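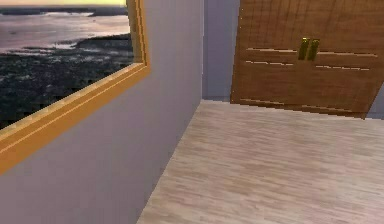 One reader wrote in to ask whether you can wash a whole bin of secondhand building bricks in the machine, and whether it ruins them for resale. I do mine in a mesh bag, zipped shut, on cold and gentle — no hot water ever, it warps the plates. Leave out anything with stickers, string, cloth capes or a motor! Those get a damp rag and an old toothbrush.

Drying takes longer than you'd think. I spread everything on a bath towel, give it a stir at night, and wait two days before bagging. Water hides inside the tubes.

Sorting comes next. My last big lot was 2,862 pieces (I weighed a small pile and did the math, then counted anyway because I'm like that). Big pieces first, then wheels and windows, then the little stuff into muffin tins. Minifigures get their own bag, with their hair ON.

For yellowed white bricks I've tried the peroxide-in-the-sun thing on 7 or so. Four came out nice. The others went back in the bin.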